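Informe de seguimiento, segundo trimestre: gastrobar Zernico

Hola a todos, os cuento cómo va la cosa antes de que me lo preguntéis (que sé que estáis con los números de marzo encima). La cocina ya funciona a pleno rendimiento y la campaña de hamburguesas de temporada sale adelante con menos sustos de los que yo esperaba. La carta nueva tiene cuatro hamburguesas, y la de cordero especiado de El Ouafi, nuestro proveedor de carne, se está llevando casi todo el protagonismo. ¡Menudo acierto!
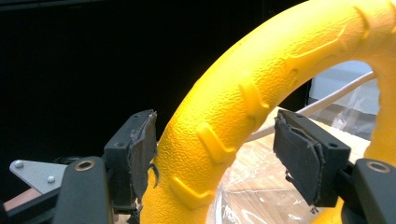
Cocina y carta

Hemos servido 830 menús de temporada desde el arranque. El objetivo que pactamos eran 1000, así que vamos algo por detrás, pero las noches tiran muy bien y lo flojo sigue siendo el mediodía. Para eso he montado un menú corto, de 13:00 a 15:30, con media hamburguesa, ensalada y café. El pan lo seguimos trayendo del horno Genis y llega a las nueve de la mañana. Les he pedido un brioche un poco más pequeño porque el actual se come la carne, y me mandan pruebas en breve.

La salsa de pepinillo la hemos cambiado tres veces. La versión de ahora lleva mostaza antigua y menos azúcar, y con esa me planto. 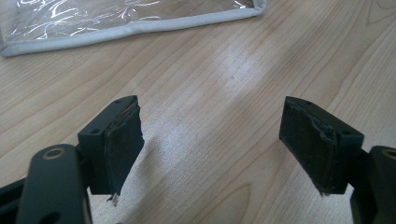

Veta clara y algo de brillo en la madera.

Dinero y compras

De la partida de maquinaria queda pendiente la segunda plancha. El presupuesto caduca en 30 días y me gustaría firmarlo ya, que los sábados por la noche hacemos cola con una sola. La picadora Grader va de maravilla y nos ha bajado la merma. El queso, en cambio, ha subido y lo noto (estoy mirando otra quesería, sin prisa).

Formación: el equipo de sala ha completado 31 horas, sobre todo alérgenos y cervezas.
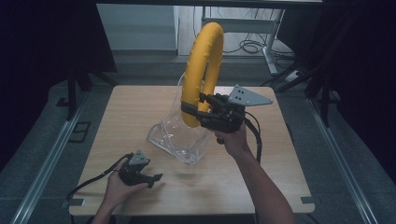
El aro amarillo, de pie sobre la mesa.

Lo que os pido para el próximo trimestre es el visto bueno a la plancha y mantener la partida de publicidad como está. Os paso las facturas en carpeta aparte.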